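A Button Maker Finds Her Colors in the Kitchen, and Drakholm Finds Its Summer Show

If you have ever walked past the old seed store on the Drakholm waterfront and wondered who keeps the lights on so late, the answer for the past few years has been Fatemeh Hashemi, who makes ceramic buttons under the name Tetness. This summer her buttons are finally getting a room of their own. "Small Fastenings" opens at the Ranjbar Gallery on 19 June 2025 and stays up through the end of August, and I can tell you from my visit during the hanging that it is well worth the trip, even if (like me) you have never sewn on a button without stabbing yourself at least once.

Hashemi started out making dinner plates, and she still talks about them fondly, the way people talk about a town they used to live in. The buttons came along when she wanted something to do with the scraps of clay left on the table at the end of the day. She rolled them flat, cut them into circles, poked holes in them with a knitting needle, and gave them to a friend for a cardigan. The friend wore the cardigan everywhere, people asked about it, and before long the plates were the thing she made when she had time left over from buttons!
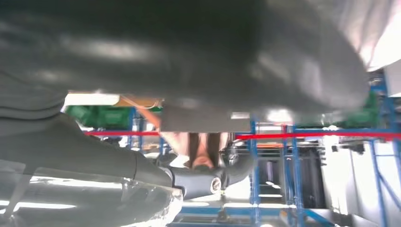 Hashemi's glazes are where her work really stands apart, and she mixes every one of them herself in old jam jars lined up above the sink. Many of the colors are named for food — plum skin, weak tea, the inside of a fig — and she will happily spend half an afternoon getting one of them a shade warmer. She is just as fond of the quiet ones. A smooth dark gray with a bit of gloss to it, catching pale streaks of light as the surface curves away, is the sort of finish she loves on a big coat button, and she told me she could look at a gray like that all day. I believe her, too, as we stood over a tray of them for quite a while and my coffee went cold.

The show brings together 298 buttons, sewn by hand onto long strips of undyed linen that hang from the ceiling nearly to the floor. You can walk between them, and you are allowed to touch, so please do. The linen was woven by Pejman Taheri, whose workshop in Ulow also supplied the cloth for the four coats in the back room. Each coat was cut very plain, with deep pockets and hardly any seams on show, so that the buttons can have all the attention. My own favorite has a row of speckled ovals down the front and one bright yellow button hidden inside the collar, where only the wearer would ever know about it.

Taheri and Hashemi are already talking about a second project together, this time with toggles and braided cord, though Hashemi laughed when I asked for a date and said she would like to sleep first.

The Ranjbar Gallery is free to visit, and a small selection of Tetness buttons is for sale at the front desk, singly or in sets on a card. Hashemi will be at the opening with her sample trays, and she says to bring along any coat or sweater that is missing a button.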